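Quem somos

A Bistari ajuda empresas a planear a compra de equipamento robótico. Trabalhamos com lavandarias industriais, armazéns de vestuário e oficinas de confeção que querem saber quanto vão gastar antes de assinar uma encomenda. Não vendemos robôs nem recebemos comissões de fabricantes.

A empresa foi fundada por Kyriaki Stergiou e Struan Kerr, que vinham da área de compras de um grupo têxtil. Desde então preparámos 167 planos de investimento. O mais pequeno cobria uma única garra de substituição; o maior, feito para a Baudry, incluía duas linhas completas e a renovação do quadro elétrico.

Como trabalhamos

Começamos pela tarefa. Pedimos ao cliente peças reais, do tipo que passa todos os dias pelas mãos dos operadores, e experimentamos com elas na nossa bancada. Só depois fazemos contas. O orçamento separa o braço, as garras, as almofadas de desgaste, a instalação, a formação e a manutenção dos três primeiros anos — é nesta última parcela que costumam aparecer as surpresas.

Cada plano traz uma versão mínima e uma versão completa, com prazos de entrega e uma lista do que pode ser adiado para o exercício seguinte. Se a compra não se justificar, o relatório di-lo na primeira página.

A equipa

Kyriaki Stergiou — direção e contratos
Struan Kerr — orçamentos
Obaidul Bhuiyan — ensaios e garras
Murray Bergeron — manutenção e peças

Preços

O diagnóstico inicial custa 594 euros, valor descontado se o cliente avançar para o plano completo. O plano completo para um posto de trabalho custa 1187 euros. Os pedidos para entrega em fevereiro devem chegar-nos com a lista de peças já fechada.

Na bancada

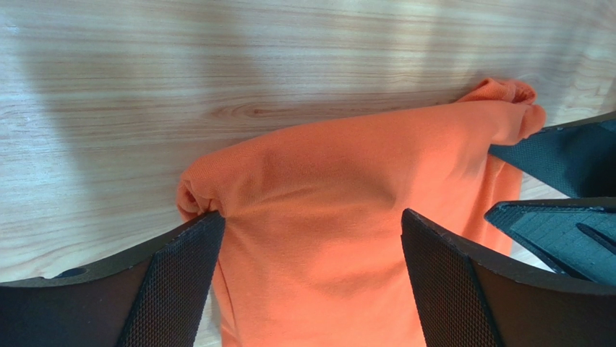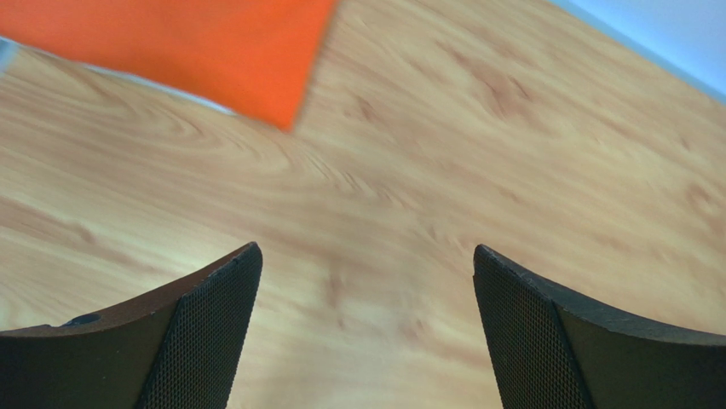 Garras sobre o tampo da bancada; na primeira fotografia, com uma camisola de malha cor de laranja.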